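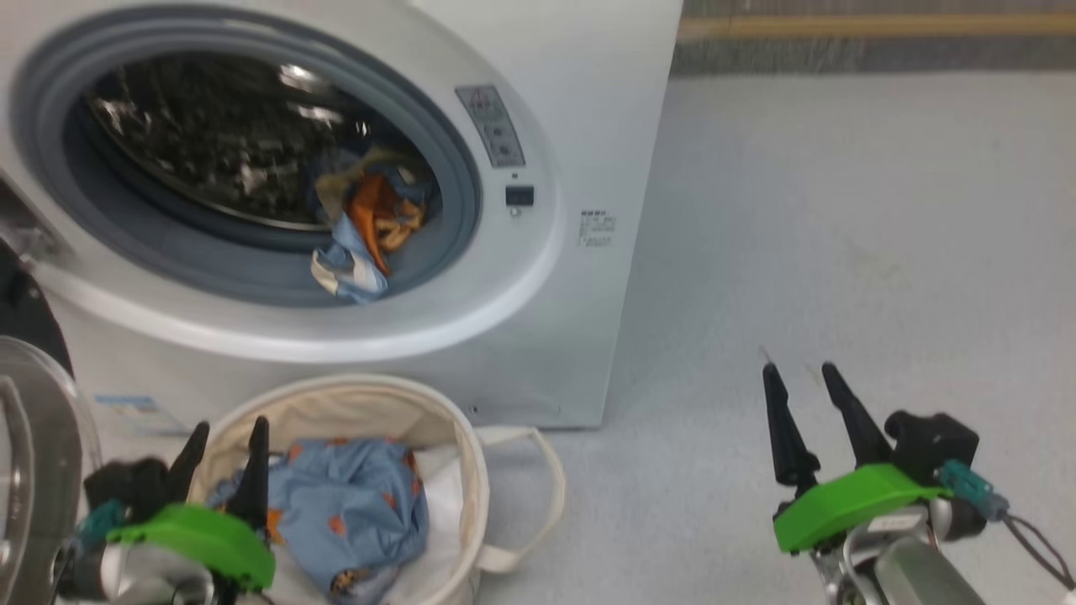
Figure 1. Head view, laundry task: front loader, fabric basket, both grippers in front of the machine.

Unit 5. Good practice for two-arm work at household appliances

These notes go with the lab sheet for Unit 5. Rule numbers are the ones used in the lab log, so quote them when you write up a stop or a fault. The rules apply to the Grelmont bench and to the Votiveck cell. Where the two differ, the difference is given.

5.1 Scope

Household appliances are built for human hands. Door edges, gaskets and drum rims are fixed in place, while the load is soft and changes shape every time it is touched. Most faults logged in this unit come from the cloth and very few from the machine. The general safety rules of Unit 2 still apply in full and are not repeated.

5.2 Before the arms are enabled

Rule 1. The appliance is isolated at the wall. A programme dial set to off does not count as isolation.

Rule 2. The door is opened by hand to its full travel and left there. Door opening by robot is a separate task (Unit 7) with its own force limits.

Rule 3. The operator walks the edge of the work area once, looking for loose cable, and confirms that the stop button is within reach of the chair. At Votiveck there are two stop buttons and both are tested.

Rule 4. Cables at the wrist are checked by turning each wrist through its full range at low speed. A loop that touches the floor at any point of the range is tied up again before work starts. In Figure 1 a dark cable loops away from the connector on the right-hand gripper; mark on your copy where you would expect it to catch if the arm reached across the basket.

5.3 Placing the basket

Rule 5. The basket stands directly in front of the machine, within reach of both arms.

Rule 6. Soft baskets are allowed. The rim of a soft basket is never used as a position reference, as it moves when cloth is added or taken out. The basket in Figure 1 has a slightly slouched rim, and a height measured on one side of such a rim should not be used for the other.

Rule 7. Handles are turned away from the working arm or folded under. A looped handle is treated as a snag point and entered on the sheet.

5.4 Grasping and transfer

Rule 8. Take the piece nearest the opening first. Where a piece hangs over the gasket, as the light blue cloth does in Figure 1, it goes before anything lying deeper in the drum.

Rule 9. Close on cloth only. If the fingers might have closed on the gasket, open, back out along the line of entry and try again. Do not pull to find out.

Rule 10. Tangled pieces are drawn out slowly and together. Shaking is not permitted at either site.

Rule 11. One arm inside the drum opening at a time. The other waits outside it, fingers clear of the basket.

Rule 12. Pulling force at the wrist is limited to 69 N. The controller stops the arm at the limit; the operator does not override the stop in order to finish a grasp. At Votiveck the limit is set in the cell software and cannot be edited from the chair.

5.5 Speed and clearance

Arm speed inside the opening is held to 100 mm/s. Clearance between an idle gripper and the front panel is at least 100 mm. The two values are the same number by chance and are set in different fields — check the units before saving.

5.6 Records

Each attempt gets one line: start state, end state, number of stops, rule numbers involved. 'Failed' alone is not accepted as an end state. Write where the cloth ended up.

The Oten log set holds 379 attempts recorded under an older version of these rules, in which Rule 11 was only a recommendation. Do not mix its stop counts with your own.

5.7 Reading and exercise

Lazăr, chapter 4, on contact with soft materials. The section on folding can be left out.

Exercise. Using Figure 1, write a start-state line in the format of 5.6. Then list the rules that can be checked from one head view and those that need a second view or a check by hand. Rule 1 belongs in the second group. Half a page is enough. Bring it to the October lab session.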